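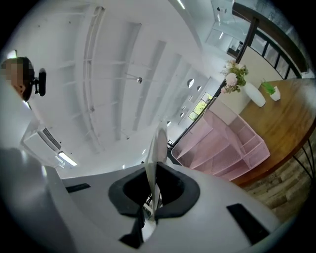

图2 室内,朝天花板方向

首页 本刊简介 目录 上一篇 下一篇 返回顶部

四、听写误差与房间:一点不太整齐的讨论

前一节把听写任务的总体结果交代完了,这一节我想慢一点,聊聊房间。说实话我最初设计这项研究的时候,脑子里只有词表、说话人和语速,压根没想到要给天花板留位置。我是学词汇学出身的,声学课只旁听过几次,老师在黑板上画衰减曲线,我在下面抄例句(后来当然后悔了)。所以这一节里凡是涉及混响的说法,请读者当作一个语言学者的外行笔记来看,公式我一条也不打算列。

事情要从那批错误说起。全部听写材料里,我们一共标出2,394处误差,漏写、错写、把两个词并成一个词的都算在内。我按词频分过,按声调分过,按句子长短也分过,每次都能看出一点趋势,可每次都剩下一大块解释不了的东西赖在那里。我一度怀疑是标注的人手松手紧不一样,于是把自己标的部分重新看了一遍,改动很小,那一大块还在。真正让我换思路的是Eusebio Ayala。他看了我的表格,没问词频,先问我这一列是在哪间屋子录的。我说Huanca那间。他又指另一列,还是Huanca。他就笑了,说你要不要把房间也当一个变量放进去?

我当时有点不服气(现在写下来还是有点)。两个地点的朗读材料完全一样,放音设备也一样,桌椅的摆法是照着同一张草图来的。可是Huanca的阅览室层高很高,抬头是一整片光面的顶;Etevine那边则是后来隔出来的小间,顶压得很低,墙上还挂着厚帘子。人在里面说话,感觉差别大极了。在Huanca,你念完一个句子,句尾会自己多留一会儿,像不舍得走;在Etevine,话音一落就没了,连我这种嗓门都显得干巴巴的。

把房间放进去以后,那块赖着不走的残差果然小了很多。我先说最明显的一类:句中轻声音节。汉语的轻声本来就短、就弱,夹在两个重读音节之间,前一个音节的尾巴一拖长,它就被盖住了。「桌子上的书」写成「桌上的书」,「看了看」写成「看看」,这样的例子在Huanca的答卷里随手一翻就有。有意思的是学习者并不觉得自己漏听了。事后让他们回想,好几位都很肯定地说原句就是那样念的,有一位还跟我争起来,说「看看」更自然,我凭什么加一个「了」。我很喜欢这段争论,录音我反复听过,她的语感一点问题都没有,她只是用语感把听不清的地方补好了。

第二类是前后鼻音。文献里一般把它归到学习者的母语背景,我原来也是这么写的,初稿里还有一大段。现在我把那一段删短了。母语背景当然有影响,可是同一批人换了房间,错误的分布就跟着挪,这就很难全推给母语。「陈」和「程」在低顶的小间里分得还算干净,到了高顶的阅览室就混作一团,尤其是后面紧跟着一个浊音开头的字的时候。这里我得老实承认,我们的词表里这类对子设计得不够平衡,后鼻音的词偏常用,前鼻音的词偏生僻,所以我只敢说方向,不敢说幅度。下一轮的词表已经在重写了,重写的过程相当折磨人,凑一对频率相近、词性相同、又不至于让人一看上下文就猜到的词,有时一个下午也凑不出来。

第三类我原本完全没有预料到,是标点。对,标点!我们要求听写者自己断句,评分时标点不计入误差,我只是顺手存了下来。结果Huanca的答卷逗号明显偏少,句子一串一串地连下去;Etevine的答卷断得很碎,有的人几乎每个短语后面都点一下。我的理解是,人断句靠的是停顿,而停顿在一间有回声的屋子里会被填上一部分,听起来就不那么像停顿了。这个解释是否站得住,我心里没有底。也可能跟小间里坐得近、气氛拘谨有关,人一拘谨,写字就一笔一顿的。我把它写进来,主要是希望做韵律研究的同行看到以后告诉我有没有人做过。

再说说方法上的一处麻烦。朗读材料的切分用的是Mivum,这个工具按静音段落自动切句,在Etevine的录音上切得漂亮极了,我基本不用改。换到Huanca,它就开始犯跟学习者差不多的毛病,该切的地方不切,两个句子黏在一起交给我。我只好手工重切,几乎200个片段,切到后来自己也开始怀疑哪里算停顿。Ayala建议干脆拿原始放音文件的切分点去对齐,省得在房间录音里找静音。我照做了,顺利得叫人有点恼火,因为这个办法一开始就摆在那儿。需要说明的是,本节的全部结果都基于对齐以后的版本,初稿里那几张旧图请不要再引用。

也有人会问(审稿意见里确实问了),既然房间影响这么大,为什么不干脆全部用耳机做。我的回答是,用耳机当然干净,可是学习者平时上课不戴耳机。他们在有回声的大教室里听老师念课文,在食堂里听同学讲笑话,在走廊里听广播通知改教室。我关心的听写能力,从来都是长在某间屋子里的。把屋子拿掉,得到的数字会更好看,可我就不太知道它在说谁了。耳机条件我们补做了一小组,放在附录里,趋势跟Etevine接近,人数太少,我没有做检验,读者看看就好。

另一条审稿意见问得更尖锐:高顶的房间和低顶的房间,除了高度以外还差着一大堆东西,帘子、地面、窗户、人离音箱的距离,我凭什么盯着顶不放?这个批评我接受。严格地讲,我能说的只是「这两间屋子不一样,误差也跟着不一样」,至于功劳算在谁头上,现有设计分不开。我在行文里常说「高顶」「低顶」,是图省事的叫法,两个词用惯了就改不过来。去年十一月我们在Huanca加挂了一批布帘,又录了一遍短材料,初步听下来轻声的漏写有所减少,顶还是那个顶。这批数据还没有标完,本文不作依据。

关于评分者,也补一句。两位评分者都不知道答卷来自哪个地点,答卷统一誊录后打乱。不过Ayala提醒我,标点的疏密可能把地点泄露出去,一个看惯了的人扫一眼就知道这份是哪边的。我后来把标点全部抹掉,抽了一部分重新评,评分与原来基本一致,只有几处「的」「地」之争,跟地点看不出关系。这一轮复评在2018年4月3日星期二结束,此后标注规则没有再动过。

最后想谈谈对教学的意思,我尽量不说过头。我自己教听力课,习惯站在讲台上念,念完问后排听清没有,后排总是点头。做完这项研究以后我对这个点头不太放心了。现在我会走到教室中间去念,轻声多的句子念得稍慢,句与句之间等一等,等房间把上一句的尾巴收干净再开口。学生起初嫌我拖沓,过了几周也就习惯了。这种做法有没有用,我手里没有对照,写在这里纯粹是经验之谈。倒是批改听写的时候,我劝同行们留意一下「看了看」变成「看看」这样的答案。按现行的评分标准它就是漏字,扣分没有争议,可如果教室的回声很重,这一分扣下去,扣的究竟是学生的耳朵还是那间教室,我真说不准。下一节转到说话人差异,房间的话题在5.3里还会回来一次。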